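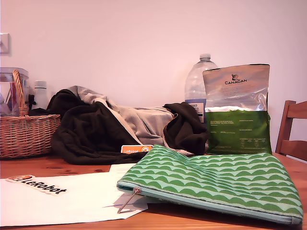 3.2 Setting and materials

The study looked at how people clear a shared table at home when several kinds of things have been left on it together. Earlier work on household tidying has mostly dealt with single categories, such as dishes, toys or clothes. We were more interested in mixed surfaces, where paper, fabric and small containers end up side by side and each calls for a different decision.

Sessions took place in the homes of 30 participants in and near Clededby. Each participant was asked to pick one table that collected things during the week and to leave it alone for 6 days before the visit. They then cleared it at their own pace while talking through what they were doing. No time limit was set, and participants could stop whenever they considered the table done. The first visits were made in July and the last was completed on 2019-12-26.

Figure 1 gives an example of a mixed surface. It has a patterned zippered pouch, sheets of paper with a sticker on top, a small orange label, a pile of fabric that includes a light grey hooded garment, and a wicker basket with a tall handle. Under our coding scheme this surface falls into four groups: paper, soft goods, closed containers and open containers. The sticker and the label were coded with paper, following the rule for small printed items.

Figure 1. Table surface with paper, fabric, pouch and basket.

3.3 Coding

Every time a participant picked up, moved or set down an item, this was logged as one handling event. The full set has 527 events. Mairéad Moynihan coded all of them and Peadar Brennan coded a subset of 100 separately. Where the two disagreed, the event was discussed and given a single code. Most disagreements were over fabric, where it was hard to say if a person had moved one garment or a whole pile.

We used the place categories from the Phelan inventory, with one change. The inventory treats any basket or bag as storage. Our participants often used an open basket as a stopping point, putting things into it so that the table was clear and then carrying it to another room to sort. We therefore split the category into "keeps" and "carries". A closed pouch was coded as "keeps" unless the participant said otherwise.

3.4 Order of clearing

Soft goods were usually the first to go. Participants said that clothes took up the most space and needed the least thought, and many lifted the whole pile at once without looking through it. Small items caught in the folds were sometimes carried off too and had to be brought back.

Paper was slower. Loose sheets were read, turned over, stacked and in many cases put back on the same table. Roughly a third of the paper events ended within reach of where they began. Stickers and labels were the items most often left until last, and several participants said they had no fixed place for them. Zippered pouches were seldom opened. They were moved as a unit, and their contents were not counted as separate items.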